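Zultico, Pevelel office
Minutes, office space and bike parking meeting, 26 March 2026

1. Minutes of the previous meeting were approved without changes.
2. The lease on the Cherkaoui annex ends in October. Notice has been given.

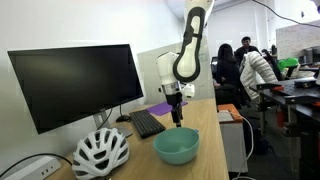
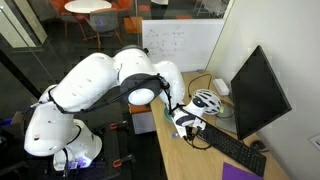 3. Bike parking. The indoor rack holds 12 bikes and is full on most mornings. Trorano quoted for a covered rack with 30 spaces along the north wall, bolted to the existing slab. Storage for gear was discussed under the same item. Helmets are being kept at workstations, as with the white one next to the monitor in the first photo, and take up desk space. Agreed: add wall hooks inside the side entrance, spaced 70 cm apart to clear the door swing. Locks left on the rack over a weekend will be tagged, then cut after four weeks.

4. Door access. The side entrance reader rejects older badges. Facilities to reissue badges before the new rack opens.

5. Budget. The rack is approved subject to a revised quote that includes drainage. Hooks to be paid for from the maintenance line.

Action: request revised quote (facilities).
Action: mark hook positions (facilities).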